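How big a rug for a long narrow room with wood floors?

Posted in Home & Decorating
4 November 2023

Daryna Shevchuk
Hi all! We moved in September and I finally have a spare room to myself, which I want to use for music and a bit of reading. It's long and kind of skinny, with dark plank floors that I love to look at and hate to walk on in socks. My sister says go wall to wall with a big rug, my husband says a runner (in a room? really?), and I've been staring at the same 17 tabs for a week. I also just painted one wall a grayish blue and left the others cream, so now I'm scared of picking a color too. Budget is $100, maybe a little more if it's wool. And do I need a pad? We rent, so I can't wreck the floor. Help!

2 answers

Noemí Barajas
Ooh, I had almost this exact room in our last place! Don't go wall to wall. It makes the room look like somebody carpeted it and ran out. Leave a strip of bare floor down both long sides, a foot or so if you can, and run the rug the same direction as the boards. The strips don't have to match, either. Mine was wider on the door side and it never bugged me.

Before you buy anything, put painter's tape down where the edges would go and live with it for a couple of days. I did this with the Niltholm rug I was dead set on and found out the door would catch on the corner every single time. Went down a size and saved $100, so that paid for the tape!

For color, I'd stay beige or oatmeal next to a blue wall, and get one with some streaks or flecks in it. A flat solid beige shows every crumb — ask me how I know. And yes, get a pad. Felt is nice and cushy, but on a smooth floor you want some grip too, so look for the felt and rubber kind. Check with your landlord about the floor finish first though, rubber can stain some of them. Cut the pad an inch shorter than the rug on every side so the edges lie flat.

A beige rug over dark boards in the first picture, and the cream and blue-gray walls meeting in the second.
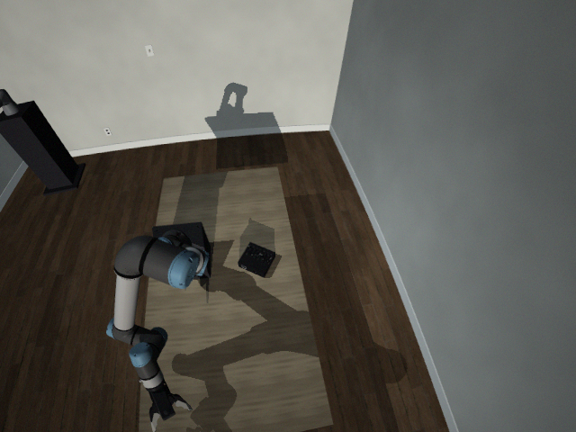
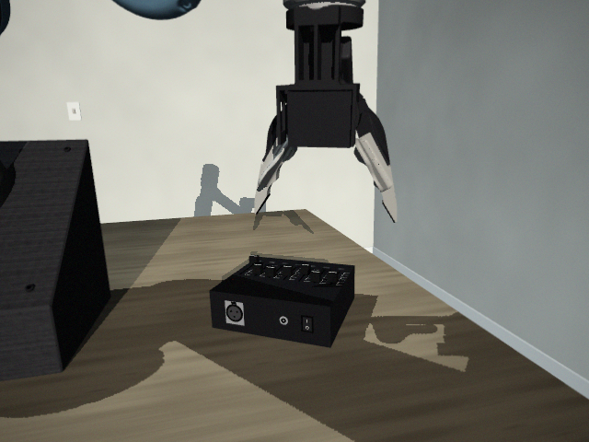
Images: Tolovari

If the music stuff is going on a table, put the table down first and then decide where the rug goes. I did it backward and ended up with two legs on and two legs off, and everything wobbled till I folded up some cardboard. Wool for $100 in a big size is a stretch, but try secondhand. Good luck, and post it when it's done!

kovalchuk_k
just get a runner. your husband is right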